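2月20日 星期五 试制厨房工作记录

项目：Rillell 门店秋季菜单，玉米饼皮与慢炖牛颊肉馅料
记录人：Oanh Vi
复核：Tuấn Lò

一、饼皮

本日继续进行碱化玉米面团的含水量调整。原料为Flernov供应的白玉米，批号2312，浸泡用石灰水比例沿用上次配方，未作改动。浸泡过夜后玉米皮可用手指搓脱，中心仍留有细小白点，符合研磨要求。

面团分A、B两份。A份按原定水量和面，静置后压制，边缘出现细裂纹，翻面时有一张从中间断开。B份补水后手感明显柔软，压饼时不粘膜，边缘完整。两份均在铸铁平板上烙制，板面温度控制在208℃。B份第二次翻面后鼓起良好，A份仅局部起泡。

冷却后复热的表现差距更大。A份复热后发硬，卷折即裂；B份用湿布包裹存放，复热后仍可对折。Tuấn Lò认为B份略带生面气味，建议第一面多烙片刻再翻。本人同意，下次试验按此执行，并单独记录每面时间。

另，压饼机左侧铰链松动，压出的饼一边偏厚，已用垫片临时处理。请下一位使用者操作前先检查，勿用力下压手柄。

二、馅料

牛颊肉于前一日下午入锅，使用干辣椒两种：安丘辣椒与瓜希柳辣椒，去籽后干焙，再以热水泡软打酱。焙制时火候偏大，安丘辣椒有轻微焦苦，酱中加入少量烤番茄后有所缓和，但余味仍可察觉。此次不宜作为定版。

肉的软烂程度合格，撕开后纤维清楚，汁水充足。汤汁表面油脂较厚，撇油后另存，用于加热时润锅。咸度在单独品尝时偏高，夹入饼皮并配洋葱、香菜后适中。门店若以馅料单点形式出售，须另行调整盐量。

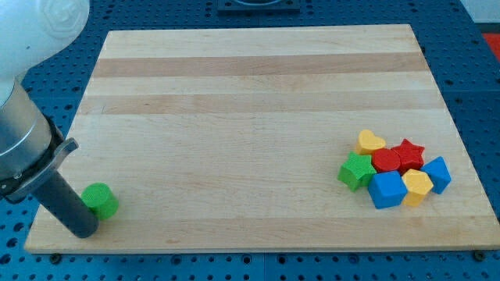

装盘方式目前有三个方案，尚未确定。方案一为金属立架，方案二为浅口陶盘，方案三直接以木板承托，两枚一份。方案三拟用的板面可参照图中浅色拼条木板，横向木纹深浅相间，上半部另有两道颜色较深的条纹，与红褐色馅料搭配不致沉闷。顾虑在于辣椒酱汁渗入木面后难以清除，以及门店清洗人员能否按要求及时擦干、上油。Tuấn Lò倾向于陶盘，理由是可进洗碗机。本人对立架方案持保留意见，饼皮在立架上底部受压，汁水集中于折缝处，放置片刻即软烂。

三、萨尔萨

青番茄萨尔萨由Dosia小组提供样品，酸度明亮，香菜味偏重。与牛颊肉同食时能够解腻，但辣度几乎被馅料盖过。已请对方在下一份样品中增加塞拉诺辣椒用量，其余不变。

腌红洋葱使用青柠汁与少许墨西哥牛至，放置半日后颜色均匀，口感仍脆。此项可以定版，配方已誊入Fu文件夹，门店培训资料据此更新即可。

四、内部试吃意见

参加试吃的同事普遍认可B份饼皮。对馅料的意见集中于两点：一是前述焦苦，二是香料中丁香比例偏高，掩盖了牛肉本味。有同事提出增加奶酪，本人认为与本款定位不符，暂不采纳，可在去年8月试过的炙烤奶酪饼皮基础上另立一款讨论。

五、待办

1. 重做辣椒酱，降低干焙温度，焙制过程不得离人。
2. 丁香用量减半后再炖一锅，盐量分堂食与单点两版记录。
3. B份面团重复试验，补记每面烙制时间及存放后的复热状态。
4. 向设备部报修压饼机铰链。
5. 装盘方案请Tuấn Lò与门店确认洗涤条件后答复。

剩余馅料已分装冷藏，标签贴于盒盖，位于二号冰箱下层。B份面团余量不多，已弃置，请勿沿用。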